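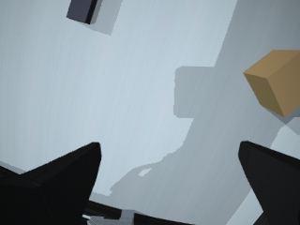 How do you buy a robot for a school club?

A robot arm can pick things up, move them and put them down again. That sounds simple, but getting one ready takes a lot of planning. Before anybody spends any money, they need to know what job the robot will do, what parts it needs and what it will cost to keep it going.

Start with the job

Write down what you want the robot to do in one short sentence. "Pick up a block and put it in a box" is a good one. "Be helpful" is too big, and a shop can't sell you a robot for it.

Next, think about the hand. Engineers call it a gripper. Many grippers have two fingers that open and close, a bit like your finger and thumb. If the fingers can't open wide enough, the robot can't hold the thing you want it to hold. Measure your objects first — all of them.
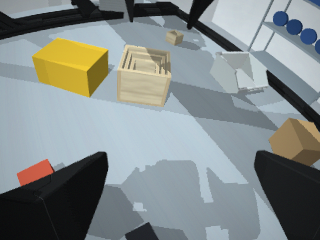 Objects need a line in the budget too. A budget is a list of what you plan to spend. Blocks and boxes are cheap, and you may have some at home. Choose different sizes and colours, so the robot gets practice with more than one kind of thing.

Try it on a computer first

A simulation is a pretend world inside a computer. It has a pretend table, pretend blocks and a pretend robot. You can test an idea there before you pay for any real metal. If a pretend block falls off the pretend table, no one has to pick it up.
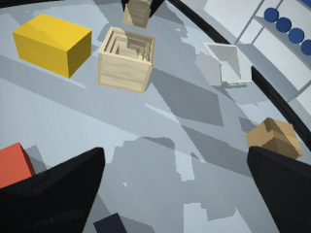 A simulated table with a yellow block, an open wooden crate and a white container.

Simulations also help you to plan the space. Can the arm reach the far side of the table? Is there room for a second arm? Moving a table on a screen is much easier than moving a real one.

Make the budget

Thảo Mạch runs the Plekasora club, which had 3000 pounds to spend. Her first list had only one thing on it, the arm. Then the club added a table, a gripper, a spare set of fingers, a safety switch and a computer. They kept 12 pounds in every hundred for repairs.

They also asked these questions:

How much room does it need?
Who will fix it if it stops?
How long will it take to arrive?
Do we need one arm or two?

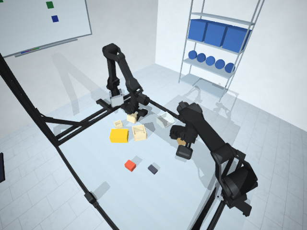 Two arms or one?

Two arms can share a job. One can hold a box still while the other puts something in it. But two arms cost more, need more room and must be kept from bumping into each other. The Plekasora club chose one arm and a strong table. They will look at the price of a second arm again in November.

Words to know

Budget: a plan for spending money.
Gripper: the part of a robot that holds things.
Simulation: a pretend version made on a computer.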